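Pantry Sort, Rilledgate Kitchen

Gallery - January

We share the kitchen at Rilledgate between four households, and the dry goods cupboard gets sorted once a year, in January, after the holiday baking is over. This page goes through it shelf by shelf, with notes under each heading so that whoever does it next year knows where things ended up. Work started at 9 in the morning and finished a little after 4, with a long lunch.

The cupboard before

Five shelves, each 34 inches wide, deep enough that anything at the back gets forgotten. The doors still don't close all the way on the left side. Mervyn Inskip has looked at the hinge and says it needs a longer screw.

Top shelf

Paper goods, birthday candles, cupcake liners, the big roasting bag box. Most of it stayed. The candles went into a jar with a lid, and the liners are stacked by size. Please put them back that way.

Second shelf, left

Flour. We had all-purpose open in three different bags, so those were checked, combined and put in the tall bin. Bread flour has its own bin now, labeled on the lid and on the front. Ornella Piras uses most of the bread flour and has agreed to say when it gets low.

Second shelf, right

Sugar, white and brown. The brown sugar had set hard. A slice of bread in the bin overnight softened it enough to use. Powdered sugar is in the square container with the blue clip.

Third shelf

Pasta and rice. Gianni Ferraro buys pasta by the case from Morelli, the grocery in Lindbridge, and the case doesn't fit on the shelf. It now sits on the floor of the cupboard, and one week's worth goes on the shelf at a time. Long pasta is on the left, short pasta on the right. The rice is in the middle, in two jars. The jar with the dented lid is the short grain.

Fourth shelf

Cans. They are in rows, oldest in front, with tomatoes taking up the most room. We pulled 21 cans that were past date. Most were soup and pumpkin. The labels came off, the cans were rinsed, and they went out with the recycling. Nothing was swollen or leaking.

Bottom shelf

Oil, vinegar, the big salt, and the spare bag of onions, which should not have been in there. Onions go in the basket by the back door. The shelf liner was sticky under the oil, so it was thrown out and replaced with a piece cut from the same roll we used in the drawers.

Cleaning the shelves

Warm water, dish soap, a little white vinegar at the end. The shelves come out if you lift the front edge first and then pull. Manuela Valentini did the washing in the tub because the boards are too long for the sink. They took most of the morning to dry, standing up against the wall in the hall. Don't put them back damp. That was done two years ago and the edges still show it.

New trays and bins

The old shoe boxes are gone. We bought plastic trays and a set of 7 lidded bins from Taltora, the trays with dividers inside. The trays are for packets and bags, things that fall over or slide behind something else. The bins are for anything poured or scooped. Two of the bins turned out too tall for the second shelf with the lid on, so they hold cereal on top of the refrigerator instead.

Labels

Masking tape and a black marker. Gaetano Donati wanted printed labels and may still make some. For now the tape works, and it peels off when the contents change. Write the date you opened it as well as the name.

Thickeners and small baking things

Baking powder, baking soda, yeast, gelatin, corn starch, cocoa. These used to be spread over three shelves, and we kept buying more because we couldn't find what we had. The yeast packets go in the door of the refrigerator. Baking powder and soda are in cans and can stand on their own. The bags are more trouble - once opened they lean, and the powder works its way out of the fold at the top.

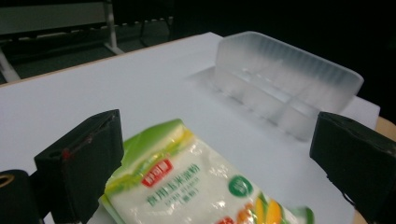
So the rule for bags is to roll the top down twice, put a clip across the roll, and stand the bag in a tray. If there is less than a cup left, move it to a small jar and throw the bag away. We tried keeping everything in jars last year and ran out of jars by spring, and half of them never got labeled. Trays are less work.

Corn starch gets used mostly for gravy and for Ornella's lemon pudding, so it stays near the front. Gelatin is behind it. Cocoa is on the same shelf but outside the tray, as the tin is too wide.

Things to give away

One unopened box of pancake mix, a jar of molasses, two bags of split peas, the spare colander. These are on the hall bench. Take what you want before the end of the month. Anything left goes to Manuela's sister, who has said yes to the peas.

Things we need

Long screws for the hinge, clips (the wide kind), short grain rice, vanilla. The list is on the refrigerator - cross things off when you buy them, and leave the receipt in the envelope.

The cupboard after

Everything is back in except the pasta case and the cereal. There is a gap on the fourth shelf where the old cans were, and we would like to keep it for the summer canning. The step stool has been moved to the hook inside the pantry door, on the right as you go in.

If something is missing, ask Gianni first. He did the third shelf and the floor and knows what went where.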